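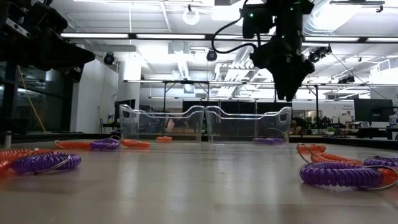 Chanida Thongsuk wandte nach der letzten Sitzung ein, dass eine Zone doch gar keine Zone mehr ist, wenn der Verteidiger am Ende trotzdem mit einem Mann mitläuft. Der Einwand ist berechtigt, und ich möchte mit ihm anfangen, denn er führt direkt zu unserem Thema.

Passverteidigung im American Football, Teil 3
Zonen lesen und unterrichten
Handout zum Trainerlehrgang Edum
Gholamreza Rezaei

1. Rückblick

In Teil 2 haben wir die reine Manndeckung besprochen. Jeder Verteidiger hat dort einen Gegenspieler, und die Augen gehören diesem Gegenspieler. Das ist leicht zu erklären und schwer zu spielen. Bei der Zone ist es für viele Anfänger umgekehrt: Sie stehen schnell am richtigen Ort, aber sie wissen dann nicht, was sie dort tun sollen. Ein Spieler, der in seiner Zone steht und niemanden deckt, hat seine Aufgabe noch nicht erfüllt.

Bitte merken Sie sich die folgenden Begriffe. Ich verwende die englischen Wörter, so wie sie in den meisten deutschen Vereinen auf dem Platz gerufen werden.

Drop: der Weg des Verteidigers von der Startposition in seine Zone.
Landmark: der Punkt auf dem Feld, zu dem der Drop führt.
Curl/Flat: die Zone zwischen Hash und Seitenlinie, kurz bis mittel.
Hook: die Zone innen, vor den tiefen Verteidigern.
Seam: der senkrechte Weg zwischen dem äußeren und dem mittleren tiefen Drittel.
Match: die Zone wird zur Manndeckung, sobald ein Receiver eine bestimmte Route läuft.

2. Spot Drop und Match

Es gibt zwei Arten, eine Zone zu spielen. Beim Spot Drop läuft der Verteidiger zu seinem Landmark, schaut den Quarterback an und reagiert auf den Wurf. Beim Match schaut er zuerst auf den Receiver, der ihm nach der Regel zugeordnet ist, und entscheidet nach dessen Route.

Damit ist auch der Einwand vom Anfang beantwortet, jedenfalls zum Teil. Eine Match-Deckung beginnt als Zone und kann als Manndeckung enden. Was sie von der echten Manndeckung unterscheidet, ist die Möglichkeit der Übergabe. Wenn der Receiver Nummer zwei flach nach außen läuft, kann der innere Verteidiger ihn abgeben und auf Nummer drei warten. In der Manndeckung müsste er durch den ganzen Verkehr hinterherlaufen.

Für Mannschaften mit zwei Trainingseinheiten pro Woche empfehle ich, mit Spot Drop zu beginnen. Ekaette Edet ist hier anderer Meinung und lässt schon in der Jugend matchen. Wir haben darüber lange diskutiert und sind nicht zu einer gemeinsamen Antwort gekommen. Wer von Ihnen eine U16 betreut, soll bitte beides ausprobieren.

3. Cover 3 als Grundform

Von den 11 Verteidigern stürmen in der Grundform vier den Quarterback. Drei sichern tief, vier sichern darunter. Die drei tiefen Spieler sind in der Regel die beiden Cornerbacks und der Free Safety. Darunter stehen zwei Curl/Flat-Spieler außen und zwei Hook-Spieler innen.

Die Regel für die tiefen Drittel ist sehr einfach: Kein Receiver kommt hinter mich. Der Cornerback spielt mit Abstand und hält die Schultern so lange wie möglich offen zum Quarterback. Eine Comeback-Route auf 18 Yards wird er manchmal zulassen müssen. Das ist ein weiter Wurf, und ein Wurf, der lange in der Luft ist, gibt den anderen Zeit zum Laufen. Mir ist wichtig, dass Sie dem Cornerback danach keinen Vorwurf machen. Wenn Sie ihn schimpfen, steht er beim nächsten Mal zu flach und wird überlaufen.

Der Curl/Flat-Spieler hat die schwierigste Aufgabe. Er muss zwei Tiefen decken und kann das nicht gleichzeitig. Die Reihenfolge steht schon im Namen: zuerst Curl, dann Flat. Er läuft also zuerst unter die Curl-Route und bricht erst nach vorne, wenn der Ball wirklich in die Flat geworfen wird. Anfänger machen es fast immer falsch herum. Sie sehen den Running Back in die Flat laufen, gehen sofort mit, und hinter ihnen ist das Fenster offen.

Eine Ausnahme besteht bei kurzer Distanz. Bei viertem Versuch und 2 ist die Flat wichtiger als der Curl. Das muss vor dem Snap angesagt werden, am besten mit einem einzigen Wort. Das Team Clelska ruft in dieser Lage „Kette“, und alle Underneath-Spieler wissen, dass sie an der Linie des neuen ersten Versuchs stehen bleiben.

4. Die Augen

Der häufigste Fehler im Video hat mit den Beinen wenig zu tun. Der Linebacker hat die falsche Sache angeschaut. Darum unterrichte ich die Augen vor den Füßen.

Reihenfolge für den Hook-Spieler:

Erster Blick auf den Guard. Bleibt sein Helm unten und kommt er nach vorne, ist es wahrscheinlich ein Lauf. Geht der Helm hoch und der Guard zurück, ist es wahrscheinlich ein Pass.
Zweiter Blick auf den Receiver, der für mich gilt. Läuft er senkrecht, gehe ich tiefer mit. Läuft er quer, rufe ich die Richtung.
Dritter Blick auf den Quarterback, und zwar auf die vordere Schulter. Den Ball selbst sieht man meistens zu spät.

Das Wort „wahrscheinlich“ steht mit Absicht im ersten Punkt. Eine gute Play Action lügt genau an dieser Stelle. Der Guard blockt flach wie beim Lauf, der Linebacker macht seine Schritte nach vorne, und die Route läuft hinter ihm durch. Wer das einmal erlebt hat, möchte beim nächsten Mal gar nicht mehr auf den Lauf reagieren, und dann bekommt man fünf Yards durch die Mitte, immer wieder. Hier gibt es keine saubere Lösung. Ich verlange vom Spieler, dass er seinen Fehler schnell erkennt, sich umdreht und mit dem Rücken zum Quarterback zum nächsten Receiver läuft.

Adaeze Adeyemi hat für diesen Lehrgang 200 Passspielzüge aus der Regionalklasse geschnitten, alle aus der Perspektive hinter der Offense. Sie finden sie in Bashir im Ordner „Teil 3“. Bitte sehen Sie jeden Spielzug mindestens zweimal an. Beim ersten Mal stoppen Sie nach dem Snap und sagen laut, was der Mike Linebacker jetzt anschauen müsste. Beim zweiten Mal lassen Sie das Video laufen.

5. Wo die Deckung weh tut

Jede Deckung hat Stellen, an denen sie schwach ist. Ein Trainer, der diese Stellen nicht nennt, bereitet seine Spieler schlecht vor.

Four Verticals: Vier Receiver laufen tief gegen drei tiefe Verteidiger. Der Free Safety steht zwischen zwei Seams und kann nur eine verteidigen. Hilfe muss von den Underneath-Spielern kommen, die ihren senkrechten Receiver nach innen drücken und unter ihm bleiben. Der Ball muss dann hoch über sie geworfen werden, und der Safety bekommt Zeit.

Flood: Drei Receiver auf einer Seite in drei Tiefen. Der Cornerback wird vom tiefsten Receiver weggezogen, der Curl/Flat-Spieler ist zwischen den beiden anderen allein. Im Spot Drop ist das kaum zu halten. Der Hook-Spieler auf dieser Seite muss weiter nach außen gehen als sein Landmark, und der andere Hook-Spieler rückt nach.

Lauf nach außen: Der Cornerback steht tief und kommt spät. Die Force, also die Aufgabe, den Lauf nach innen zu zwingen, liegt beim Curl/Flat-Spieler. Er muss den Block mit der inneren Schulter annehmen und die äußere frei halten.

Im Juni haben wir beim Testspiel in Brostavbridge alle drei Probleme in einem einzigen Drive gesehen. Der Gegner hat mit Flood begonnen, dann zweimal außen gelaufen und danach die Seam geworfen. Unser Free Safety war bei diesem Wurf auf der anderen Seite, weil der Quarterback ihn mit den Augen dorthin geschickt hatte. Der Spielzug ist auch im Ordner. Achten Sie bitte auf die Füße des Safety: Er dreht die Hüfte, bevor irgendetwas geworfen ist.

6. Übungen für den Platz

Übung A, Drop ohne Ball. Vier Underneath-Spieler stehen in der Grundposition. Der Trainer macht einen Schritt zurück, alle laufen zum Landmark und bleiben mit gebeugten Knien stehen. Korrigiert wird nur der Ort. Bitte noch nichts zu den Augen sagen, sonst hört niemand mehr zu.

Übung B, Hi-Lo. Ein Curl/Flat-Spieler gegen zwei Receiver, einer kurz, einer mittel. Der Trainer wirft als Quarterback und wechselt die Tiefe. Der Verteidiger soll den mittleren Ball abwehren und beim kurzen Ball sofort tackeln, ohne Kontakt am Kopf. Ein gefangener kurzer Ball ohne Raumgewinn danach zählt als gewonnen für den Verteidiger.

Übung C, Schulter lesen. Der Free Safety steht mittig, zwei Receiver laufen die Seams. Der Quarterback darf mit dem Kopf täuschen. Der Safety bewegt sich erst, wenn die vordere Schulter sich dreht. Beginnen Sie im halben Tempo.

Übung D, Skelly. Alle Underneath- und tiefen Spieler gegen Passspiel ohne Linien. Hier fehlt der Druck auf den Quarterback, und die Defense wird öfter verlieren als im Spiel. Chia-hao Au zählt deshalb beim Skelly laut mit und pfeift ab, wenn der Ball zu lange gehalten wird. Das übernehmen wir im Lehrgang auch.

Zwischen den Übungen kurze Pausen machen und die Positionen tauschen. Auch ein Cornerback soll einmal im Hook gestanden haben, denn er versteht dann besser, warum innen manchmal keine Hilfe kommt.

7. Aufgaben bis zum nächsten Termin

Zeichnen Sie Cover 3 gegen eine Trips-Formation, mit allen Landmarks und mit der Force auf beiden Seiten. Schreiben Sie dazu, welcher Hook-Spieler für den dritten Receiver zuständig ist.

Wählen Sie aus dem Ordner drei Spielzüge, in denen die Deckung richtig war und der Pass trotzdem gefangen wurde. Notieren Sie in zwei bis drei Sätzen, was Sie dem betroffenen Spieler in der Kabine sagen würden.

Überlegen Sie, welche Ihrer eigenen Spieler sich für den Curl/Flat eignen. Es muss nicht der schnellste sein. Ich suche dort gern jemanden, der geduldig ist und laut spricht.

In Teil 4 geht es um Cover 2 und um die Frage, wie man zwei verschiedene Deckungen aus derselben Aufstellung zeigt. Wer die Zeichnungen lieber auf Papier abgibt, kann sie mir vor Beginn der Sitzung auf den Tisch legen.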